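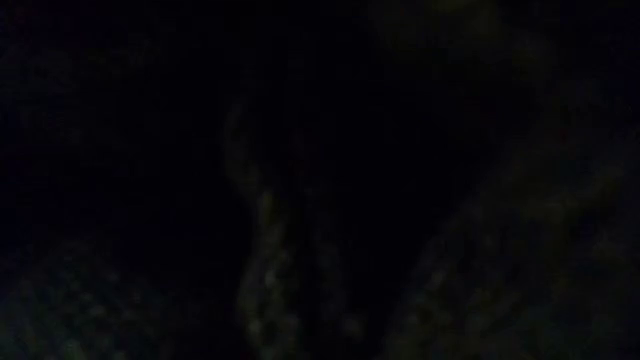 Shemweta Two-Arm Recording Kit
From the bench team at Narnico

Shemweta is our kit for recording hand-guided examples and turning them into something a learning system can train on. You move a pair of handles, the arms follow, and every joint angle, grip and camera view gets written down together. We built the first one for our own shop and liked it so much that we kept going!

What comes with it
Two follower arms with wrist cameras
Two guide handles
One fixed camera and clamp
Foot pedal for start, stop and "throw that one away"
Treltau recording software, version 19
Cables, spare finger pads, printed setup sheet

Who it suits
Small labs, college classes and shops that want their own examples of ordinary jobs. If you can set up a desktop printer you can set this up. Adhiambo Mwaipopo wrote the setup sheet and tested it on people who had never touched an arm before, and she kept rewriting it until they stopped calling her over. 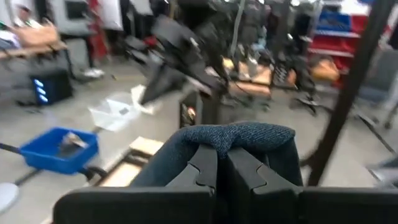

Soft goods are where we have had the most fun with Shemweta. Cloth never sits the same way twice, so you want plenty of tries at the same job, each one a bit different. The stepped inner faces on the fingers are a good match for knits like the blue-gray one here, pinched so that it humps up over the jaws. Thin, slick fabric takes more patience, and for that we'd start with the grip force turned down and work up (the slider is on the Treltau main page, second tab).

Recording
Press the pedal, do the job, press it again. Treltau saves the take and is ready for the next one before you have your hands back on the handles. Our first full set, folding and putting away laundry, came to 3018 takes. Dennis Owino went through them all and marked 811 as good enough to train on by themselves, and we kept the rest because clumsy takes with a recovery in them are useful too. You can tag those separately and mix them in later.

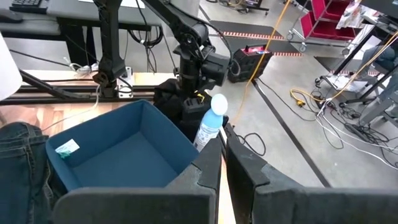
Can I use one arm instead of two?
Plug in a single arm and Treltau will record it alone, with the second arm's columns left out of the file. You can add the other arm later, but keep the two kinds of takes in separate folders.

Storage and export
The internal drive holds 3000 takes at the default camera setting. Files copy out over the network or to a USB drive, and the Rurkusia converter (included) turns them into plain folders of pictures and tables.

Page updated 14 December 2021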